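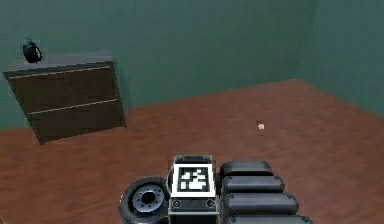 Mundari Demo Day at Plesar
Home > Mobile robots > Visits and demonstrations

Mundari is a wheeled robot with one arm, made for work inside rooms. In November we open our hall in Plesar for customers who wish to see it before ordering.

The visit takes 2 hours. First you try the robot in simulation, in a plain room with a cabinet and a small object to find on the floor. You drive by yourself, with the robot's own view on the screen. After the coffee we go down to the hall and repeat the same task with the machine.

Group size: up to 20 persons
Visit fee: 70 euros per person, returned with an order
Simulation software: Flonik, license included with each robot
Parking: behind the Bozkurt building, 200 meters from our door

Please wear closed shoes. For booking, write to Jeanie MacBrayne by the contact form and tell her which morning is good for you.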